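Threads > Workspaces > Matte tops

2 min read

1/ Notes on living with a matte grey table top. We've had ours in Winuvbridge since February and I get asked about it more than anything else I post.

2/ The colour is Misard 818. They do a gloss version as well. We looked at both and went for matte, mainly for the glare.

3/ It marks. Smudges and paler patches come up on it, and on a dark top they're easier to spot than they would be on white. 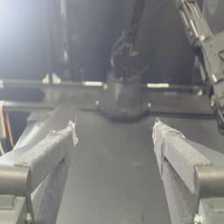
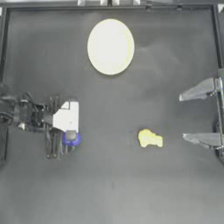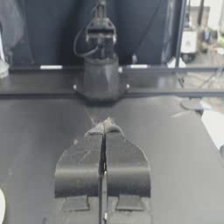 Same grey in all three. The pale plate and the yellow car piece are in the second one.

4/ One reply asks whether the marks are scratches or just sitting on the surface, as theirs looked tired after a month and they'd blamed the cloth. With ours it's been a mix. Most wipe off. A few don't, and I've stopped trying with those.

5/ For cleaning: warm water, a soft cloth, a small drop of Rundach. Wipe along the length of the table and dry it with a second cloth. If you leave it to dry by itself you get streaks.

6/ Don't use the rough side of a sponge. I did, near the back rail. It left a shiny patch about the width of my hand and it has stayed shiny.

7/ Polish is no good either. It fills in the matte and then every fingerprint shows. It took 4 washes to get it off.

8/ Small things are easy to find on it if they're a light colour. White plates and yellow pieces stand out straight away. Dark blue less so, depending on the light. Black screws you may as well give up on until you sweep.

9/ Plates slide a bit more than I expected. If the foot of the plate is unglazed, lift it and put it down. Dragging one across is how you get the long pale lines.

10/ Loose pieces go back in their tub at the end of the day. Grit collects under flat ones and gets rubbed in when they're moved.

11/ Someone asked about price. I haven't kept the receipt. Ours came through Karimi, cut to size, and delivery took 2 weeks.

12/ Would I get it again? Yes, same colour. I'd order a spare offcut with it to try cleaners on first.

Recent threads
Which cloths leave fluff and which don't
Rundach on painted shelves
Tubs with lids, tubs without
Getting a table top up the stairs in Winuvbridge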